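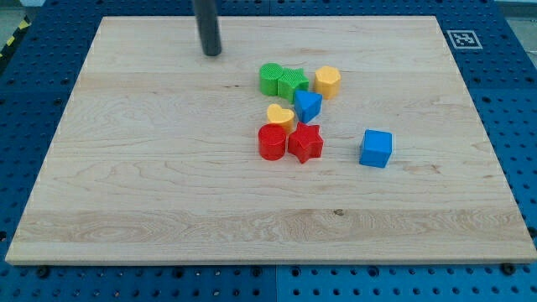

# Grastum Shape Blocks

2 min read · 131 shares

A little collection of pictures of plastic shape-sorter blocks, and I'm so happy to finally have it in one place! There are 790 pictures in this release, all with colorful blocks sitting on flat things: boards, trays, tabletops.

## What's in it

Expect cylinders, stars, hearts, triangular prisms and hexagonal prisms. Colors repeat across shapes (a green cylinder next to a green star, a red cylinder next to a red star), so you can't get by on color alone, and I love that. Some of the tops are textured and some are smooth, so look closely.

The pale maple board is my favorite surface by far. The grain goes all wavy and swirly, with a few dark marks here and there, and the blocks look great on it.

## Labels

Each block gets one line in `labels.csv`:

- `shape`: cylinder, star, heart, tri_prism, hex_prism, other
- `color`: plain names, lowercase
- `touching`: yes, no, unsure

Please use `unsure` freely. Blocks that nearly touch are hard to call, and Sabine Sauerland and I went back and forth on plenty of them. The file has 1897 lines so far, and labeling is still going on.

## Known problems

Yellow and yellow-orange are both filed as `yellow`. I may split them in June.

Roswitha Rothe

---

3 comments

**Prins:** Love the hearts! Is `tri_prism` used whichever side it's lying on?

**Roswitha Rothe:** Yes, any side. I'll add that to the label notes.

**Starnar:** Please do split the yellows, I'd use that right away.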